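Call for readers: Carnarholm First Novel Prize

Trendarmont Press is looking for four volunteer readers to help shortlist entries for the Carnarholm First Novel Prize. The prize is open to unpublished novels by writers living in regional areas, and last year it drew 234 manuscripts.

What you will do
Readers work in pairs. Each reader is given up to 70 entries over the reading period and reads the first 50 pages of each, plus a one-page synopsis. You score each entry on the form provided and write a short comment, which may be passed on to the author without your name. Pairs then meet online to settle their picks for the longlist. Meetings start at 6.30 pm and run for an hour.

Who we are looking for
You should read a lot of current fiction, across more than one genre. You do not need a degree or publishing experience. Booksellers, librarians, teachers and book club members have all read for us before. You cannot read if you have entered the prize this year, or if a member of your household has.

What you get
This is an unpaid role. Readers receive four new Trendarmont titles of their choice, a ticket to the award night at the Nistley Library in November, and a credit in our magazine, Soltani.

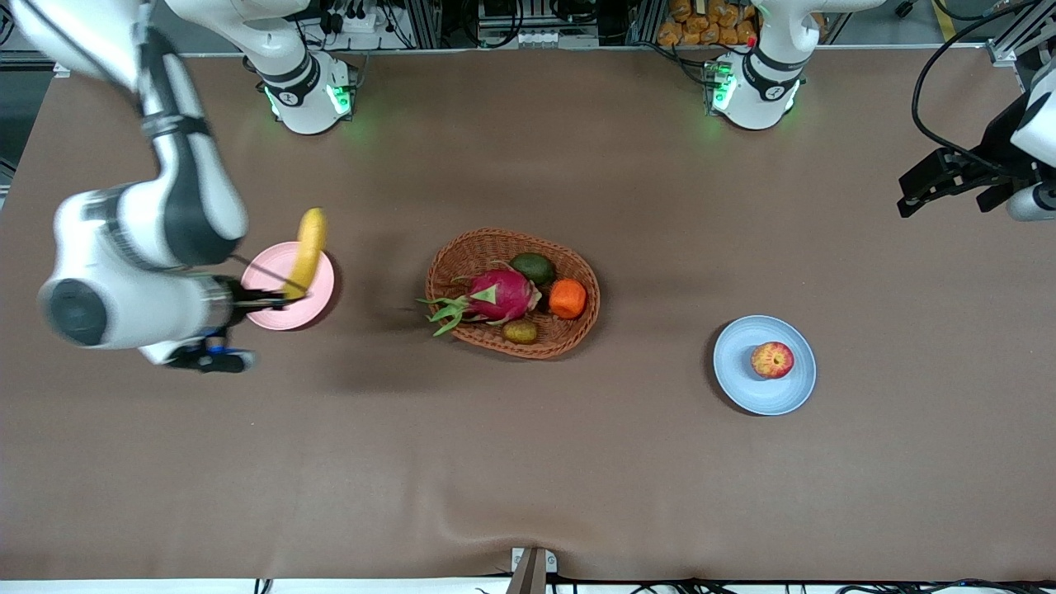 Soltani, page 70

How to apply
Send us a review of a novel you have read in the past year, no longer than 400 words. Tell us what worked and what didn't. Add a few lines about yourself, the genres you would rather not read, and whether you prefer files or printed copies.

Applications go to Oleksandra Nazarenko, prize coordinator, through the contact form on this site. Questions about the reading load can be sent to Hafiz Sinaga, who manages the schedule. All applicants will get a reply.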